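Stock fingers or the Keltell pads for plastic kitchen stuff?
Gripper and End Effector Talk > Two-finger

slowservo
Joined: December
Posts: 19

Hi all, and sorry in advance for the length, I never manage to keep these short. I've been going back and forth between the stock black fingers on our two-finger gripper and the soft Keltell pads, and I'd love some opinions before I order a second set. We're a small shop (the Urnmont bench, for those who remember my mounting plate thread) and the job is plain tabletop picking: toy fruit, cups, a ketchup bottle, that sort of thing.

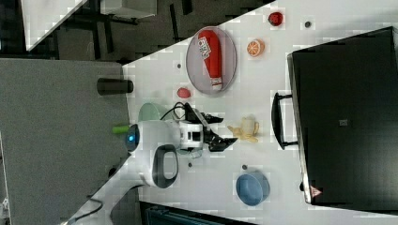
With the stock fingers I'm pretty happy on anything that has a rim to pinch. Cups are a joy! Fruit is where I start grumbling, because the strawberry is small and likes to squirt out sideways if I close too quickly. The pads fix most of that, but they're thick, and getting one of them down inside a small cup is like putting on a mitten to pick up a dime.

Zidard_fan
What force are you closing at? I ran the pads for around 500 picks on the low setting and they were lovely on fruit. I'd leave them on all the time and forget the stock fingers.

slowservo
Low setting too, for both. I can believe it on fruit, but I also have a colander with flat handles at each end, and I like a thin, hard fingertip for sliding up to those. Same with the bottle when it's lying on a plate. There isn't much space between the plate and the bottle, and a fat pad rides up on the rim before it gets where I want it.
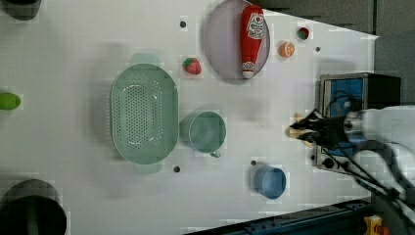
So my thinking at the moment is stock fingers with a thin strip of grippy tape at the tips, and the pads kept in a drawer for fruit days. I'm also wondering if I should spend the money on a better wrist camera first. Mine goes soft whenever the arm moves, and I end up slowing everything down so I can tell where an edge is.

bracket_and_bolt
Camera first, please! I must disagree with Zidard_fan a little here. People blame fingers for misses that come from a blurry view. Shorten the exposure, add a lamp, and try the same picks again before you buy anything at all.

slowservo
Fair enough, and a lamp is cheap. I'll try it tonight with the banana and the blue cup, which are the pair I fuss over the most.

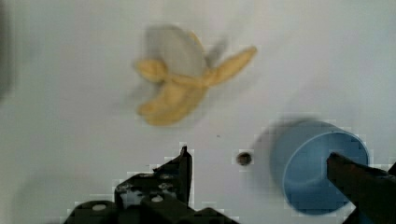

Vlad controller owners should check one more setting, says tinwhistle: the speed limit near the table is separate from the main one, and setting it to 2000 made the last bit of every approach far too jumpy at my place. I went back to 1547 and left it there. As for tape, I'm with you, but replace it often, it gets slick.

Zidard_fan
I still say pads. But okay, lamp first.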